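I drove out to Cormont on a Monday with a bag of plums on the passenger seat and a list of questions I mostly didn't get to. The woman I'd come to see runs the repair counter at the back of the old Trerkis hardware store, and she had asked me (twice, by email) not to use her name. "Put down that I fix stuff," she said when I sat down. "People in town know who it is anyway."

So she fixes stuff! Lamps, radios, mixers, the odd sewing machine, and more and more computers. She's been at it since she was laid off from the Numach plant, where she worked on the line and then in the test room. I asked if she missed it and she made a face.

"I miss the lunch table. I don't miss getting up at four-thirty in the morning to drive 34 miles in the snow."

I wanted to know how you go from a factory to a counter with a bell on it. She said the first winter she didn't have a plan at all, she just had a garage and a neighbor with a dead toaster oven. Then the neighbor's sister came by with a fan. By October of the next year her husband wanted his garage back, and the hardware store had a corner they'd been using for Christmas tree stands.

"They asked me for 280 a month and I said okay before they finished the sentence. I should have haggled. I'm terrible at haggling, I'm the same with customers. Somebody tells me a sad story about their grandma's lamp and there goes my afternoon."

We stopped there for a minute so she could sell a man a fuse. He wanted to talk about his boat. I ate a plum.

What I really came to ask about was the money, because I get letters from readers who'd love to do this kind of work and can't see how it pays. She was pretty open about it. Her best month so far brought in 481 dollars more than the one before it, and she still can't explain why. Her worst was last spring, when she took in next to nothing and spent most of it on a new bench vise.

"Lamps keep me going," she said. "A lamp is a socket, a plug and a cord. I can do one while I'm on the phone with my mother. The radios I lose money on, every single one, but I love them, so what are you going to do."

I asked what she turns away. Microwaves, she said right off, and anything that's been in a flood. Also hair dryers, and she wouldn't tell me the story behind that one, though I tried! She won't take a job if the part costs more than the thing did new, unless the owner has already heard the price and still wants it. That happens more than I would have guessed. One customer paid to have the same kitchen mixer fixed three times, and she says she'd do it a fourth.

The computers came later and she's still a little grumpy about them. "With a radio I can smell what's wrong half the time. A computer just sits there." She learned on old office machines that Khumalo, the used equipment place across the county line, was selling by the pallet. She took a bunch of them apart, put them back together, and got to where she could tell a bad stick of memory from a bad power supply without sweating through her shirt. Most of what people bring her needs a cleaning and a new drive. She tells them that up front, and she tells them to back up their pictures, and she says maybe one in ten goes home and does it.
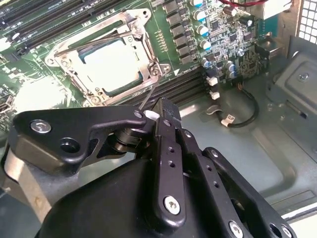

The other thing she tells people is to stop saving boxes of dead electronics in the basement for someday. I felt my ears get warm at that one, having moved the same broken stereo through two apartments and a house. "Pick the one you miss," she said. "Bring me that. Take the rest to the county drop-off and go have a nice dinner."

Does she teach? Kind of. She had a high school kid in on Saturdays for a while, and she liked having the company, but the kid got a summer job at the pool and that was that. She'd take another one. She'd like somebody who can sit still and who doesn't mind sweeping. Soldering she can teach anybody in an afternoon, she says, and she offered to teach me, and I said next time (I meant it, I think).

Before I left I asked if she'd ever go back to a plant if the pay was right. She thought about it longer than I expected, winding a lamp cord around her hand.

"For the insurance, maybe. Ask me in January when the heater's out back here."

The counter is open Tuesday through Saturday, mornings only in summer. Go in through the paint aisle and ring the bell. She kept the rest of the plums.

Posted 2021-07-05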